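Shared Dining Room: Tablecloth and Utensil Policy
Galletti House Residents' Board

facilities_desk
Residents are advised that starting in July the dining tables will be fitted with cloths. Each cloth is to be washed after 100 meals.
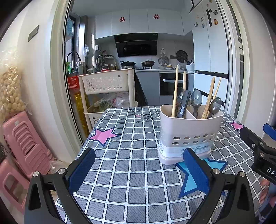
Comments on this schedule are invited until 5 p.m.

Alarcón_wing
I must object. One hundred meals is excessive. I propose 70 – and a wipe after each sitting.

facilities_desk
The proposal is noted. Utensils will be kept on the table in a divided holder. 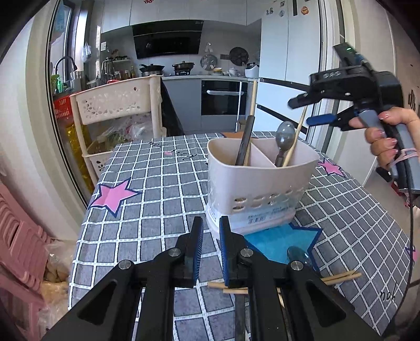 Utensil caddy with spoons and chopsticks

north_stair
I support the holder but respectfully disagree with the Alarcón wing. Frequent washing fades printed cloth.

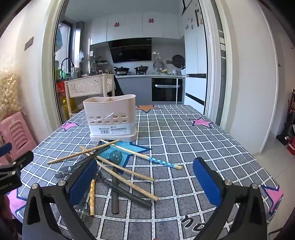 I would also request that two spare cloths be kept in the linen closet.

Alarcón_wing
Fading is a lesser concern than soup.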